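Ticket 413: right jaw reads wide after reopening, Tadska hand-held vs. Raver hand-held
Opened by: Annick Lévesque
Assigned to: Jenő Csonka
Copied in: Niamh Mac Mathúna, Sinéad Phelan
Status: waiting on parts
Component: hand-held grippers, width tracking

Annick Lévesque wrote:

Hello everybody, and sorry in advance for the length of this one, I have been living with it for most of December and it has grown a little.

We are comparing the two hand-held grippers for the tableware tasks, the Tadska linkage and the older Raver, both with the same soft pads so that we are judging the linkages and not the rubber. The Tadska is lovely in the hand. My wrist is much happier after a morning with it, and it closes on a bowl rim with far less squeezing than the Raver wants. I would be very glad to recommend it, if only the width signal would behave itself!

The trouble is this. I calibrate fully closed and fully open, and both numbers are fine. Then I pick and place a bowl for a while, open all the way again, and the logged width comes back 3 mm larger than it was at calibration. The jaws themselves look to me to be in the same spot as before. If I close fully and open again, sometimes it goes away and sometimes it doesn't. The Raver, doing the same job on the same cloth, stays put.

What I have tried so far:
- Restarted the logger, no change.
- New cable from the handle to the recorder, no change.
- Swapped the pads left to right, no change.
- Went back to the previous Jarken build on the controller. It seemed better for one run and then it was exactly as bad.

Jenő Csonka wrote:

Thank you Annick, this is a very good write-up and you needn't apologize for it. Could I ask for two things? First, a run of 40 open and close cycles with nothing between the pads, so we can see whether the load matters. Second, please check the pivot screws on both jaws with the small driver. Don't tighten anything yet, just tell me if any of them turns freely.

Also, which way is the sunlight coming in when you work? I ask because the width on the Tadska comes from the camera watching the pads, and the Raver has the encoder in the handle. A strong patch of light near one pad could pull the edge of it outward in the tracking, and you would see just this sort of thing.

Annick Lévesque wrote:

Ran the 40 cycles after lunch with the curtain pulled. Of those, 8 came back wide, so the light can't be the whole story, though I do think it is part of it. With the curtain open it was worse, and worst when I held the gripper low over the left side of the cloth.

On the screws, the inner one on the right jaw turns with hardly any effort. The other three are snug. I left it alone as you asked, which took some willpower.

Niamh Mac Mathúna wrote:

Jumping in with a thought from the tracking side - the white bowls may not be helping either. The pad finder goes looking for the blue, and your cloth is blue too, so when the bright patch washes things out it has less to hold on to. Could you try a run over the brown blanket, if there is room? Same motions, same height. And could you post what you see at full open, so I can compare it with the mask I get here?

Annick Lévesque wrote:

Good idea about the blanket, Niamh, I will do that next. For the mask, both of these are at full open over the plaid cloth, with the curtain open and the bowls where I usually have them.
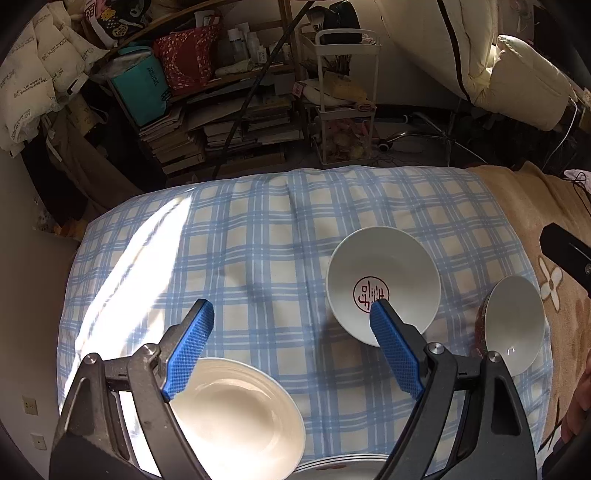
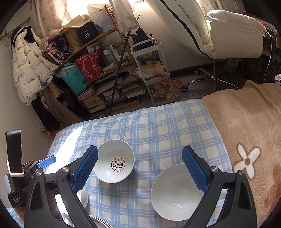

Ticket last changed: December, 4:13 pm, by Jenő Csonka

Jenő Csonka wrote:

Thank you, these are very useful. The sun runs diagonally over the left of the cloth in both, and in the first one the tip of the right pad lies over the red mark in the bowl, so Niamh has something busy behind each side to test with. I can't judge the loose screw from a still, so I am going by what you felt with the driver.

I have asked Aoife at Ó Dubhghaill for a set of replacement pivot screws and the thin washers that go under them. Until they arrive, please put one small drop of the removable thread lock on the inner right screw, snug it by hand, let it sit overnight, and then repeat the 40 cycles with the curtain pulled. If it still comes back wide we will look at the linkage itself.

Sinéad, could you hold the comparison table open a little longer? The comfort scores can go in now, but please leave the Tadska width row blank until Annick has rerun it, and Niamh will add the blanket run under the same ticket.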